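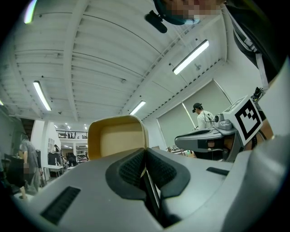
Stop Paying by the Demonstration

Most teams that gather examples for learning systems pay by the count. I think this is a mistake, and we made it at Prernetham until May.

A person with a gripper in each hand who is paid per demonstration learns to do the easy version of the task. The cup goes in the same spot every time. A fumble gets thrown out, although the recovery from a fumble is what the model most needs to see.

We now pay by the hour and ask for 15 good demonstrations per task, with the objects moved after each one. A session lasts 40 minutes, then there is a break. The old target was 40 per session, and people's wrists hurt.

Our totals dropped. Managers will not like that, and the cost per example is higher. I would still take the smaller set. A large pile of nearly identical motions mostly teaches a robot where the cup was.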